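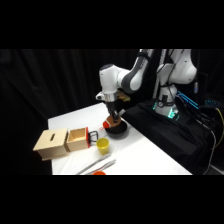 How to check pallet rack beams at the start of a shift

Every aisle should get a walk before the first truck goes in. In a building with 1,279 pallet positions, one person can cover a few aisles a day and finish the rest during the week.

What you need: a flashlight, a tape measure, red tags and the rack log.

1. Clear the aisle and put the chain across both ends.

2. Start at the floor. Look at each upright for dents, twists and missing anchor bolts. Pay most attention to the corner posts.

3. Look at the beam connectors on the first two levels. Each one needs its safety clip pushed all the way in. Replace missing clips with the same make of clip, and don't use a bolt or a nail.

4. Sight along each loaded beam from the end. If it sags more than the load sign allows, tag it.

5. Unload a tagged bay from the top down and leave it empty until the supervisor signs it off.

6. Write the bay number, the level and your initials in the log.

Upper levels are checked from a lift every 6 months, with the next round in September. Never climb the rack to get a closer look.

Page updated 4/21/25 by Weronika Szewczyk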